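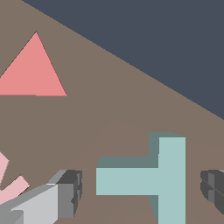
Two weeks of homework and the arm still thinks "push the T" means "admire the T," according to one early subscriber to Skisimgate, whose complaint went up on the product's support board Wednesday and had collected over 70 replies by dinnertime. Most of them agreed. Several asked for the discount code.

Skisimgate is the new simulated practice table from Lanura, a small software outfit that until this spring sold scheduling tools to dentists. For $249 a year, customers get a virtual tabletop, a two-fingered gripper and a box of plain colored shapes to shove around on it. You write or train a controller, it fumbles with a T-shaped block, and no real block suffers. Lanura is pitching it at high school robotics clubs and at adults whose spouses have ruled out a real arm in the kitchen.

The starter tasks sound like a toddler's afternoon. Turn the T. Slide it next to the triangle. Leave the triangle alone. That third one is where most of the board's misery is concentrated.

Lanura says the shapes are plain on purpose and that a fancier set, called Estrella, will ship in July as a paid add-on. It has curved pieces. The company would not say what it costs, only that it would be "in line with the curves."

Subscribers can also send their controllers to a public ladder, which listed 2,338 entries this week. The top spot belongs to a team from the Jirnton makerspace, whose gripper turns the block with one finger and seems in no hurry. The bottom few hundred are tied at zero, a score the site labels "Getting Started."

As for the T complaint, Lanura replied within the hour that the default grip force was set too low in the last update and that a patch was on its way. The subscriber wrote back that the force had been raised by hand already and the block had left the table.

The free trial runs 90 minutes, not counting installation, which took us most of a morning. A refund form is on the account page, under "Feedback."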